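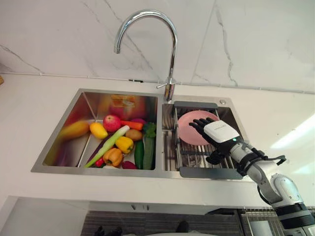
How do you wash a full week of vegetables and fruit when the sink has two basins?

Posted by Leidy Ayala
Community help, Kitchen and Food

Hello to all. I buy my fruit and vegetables one time in the week, and when I come home I put everything together in the big basin of the sink, like in my photo. There are mango, apple, carrot, potato, peppers, cucumber, zucchini, green onion, a hot pepper, herbs, and some more things. The small basin has the dish rack inside, so I have only the big one for washing.

My method until now is this. I close the drain, fill the basin with cold water, move everything with my hands, and after a few minutes I let the water go out. Then I put all on a towel. It is quick, but I have three problems.

First, the herbs always have sand on them, even when they look clean. Second, my peppers and cucumbers become soft in the refrigerator after a few days, and I believe it is from the water. Third, my sister told me that the potato should never be in the same water with the fruit, and now I am not sure if I do something bad for the health of my family.

Should I wash in groups? In which order? And is it necessary to buy a special product? In the store I saw one called Multov, a bottle of 500 ml, and the price seemed high to me for something that goes down the drain. I would like to finish before the dinner of tonight, but an answer later is also good, as I do this every week.

Thank you for your patience with my English.

Posted 24/12/2024
Viewed 1,902 times

Nidia Pacheco

Your sister is right about the potato. It carries soil, and when you fill the basin with everything inside, the soil goes to the water and the water goes to the apple and the herbs. A basin of still water is also not so clean as we think, because the sink itself had plates and maybe raw meat in it before. I do it like this:

Take everything out of the basin and wash the basin with dish soap and hot water. Rinse it well.

Put a colander or a big bowl in the basin. The food stays in there and does not touch the steel.

Start with the fruit that has smooth skin, so the apple and the mango. Wash them under running cold water and rub them with your hands. Yes, wash the mango also, even if you do not eat the skin. The knife passes through the skin and takes the dirt inside.

Then the peppers, the cucumber and the zucchini, in the same way. Look well around the stem of the peppers, where the dirt stays.

The green onion needs a little more attention. Cut the root, remove the outside layer if it is slippery, and open the leaves a bit under the water.

Leave the carrot and the potato for the end, with a vegetable brush. If you will not cook the potato today, do not wash it. Keep it dry in a dark place.

For the herbs you need a separate bowl. Put them in cold water, shake them, and wait two minutes. Now lift the herbs out with your hand — do not pour the bowl into the colander, or the sand falls again on the leaves. Change the water and repeat until you see no sand at the bottom.

You do not need Multov or any other wash. Please do not use dish soap on the food either, it can enter through the skin.

About the soft peppers, I think you put them in the refrigerator when they are still wet. Dry them with a clean cloth, one by one. Or wash only what you will eat in the next two days and keep the rest as it came from the market. I changed to this in October and I throw away much less.

Raed Majali

I put white vinegar in the water and leave everything for ten minutes. Never had a problem.

Nilton Sotelo

I agree with Nidia in almost everything. I want to add one thing for the small basin. If you can take the dish rack out for a moment and let the plates wait on a towel, you have a second place. I wash in the big side and put the colander with the clean food in the small side, so it drips there and my counter stays dry. If the rack must stay, empty the plates first, because water from the potato will jump on them.

The vinegar that Raed uses is fine for an apple, but I tried it with parsley and the leaves became dark at the borders, and the taste stayed. For herbs I would use only water. After that I roll them in a paper towel and put them in a box with the lid a little open.

Leidy Ayala

Thank you Nidia and Nilton. I will leave the potato for the end, and I have a big salad bowl that can serve for the herbs. One more doubt — the hot pepper, do I wash it with the other peppers, or will the water make them spicy?

Nidia Pacheco

Together is no problem if it is whole and not broken. Only do not touch your eyes after.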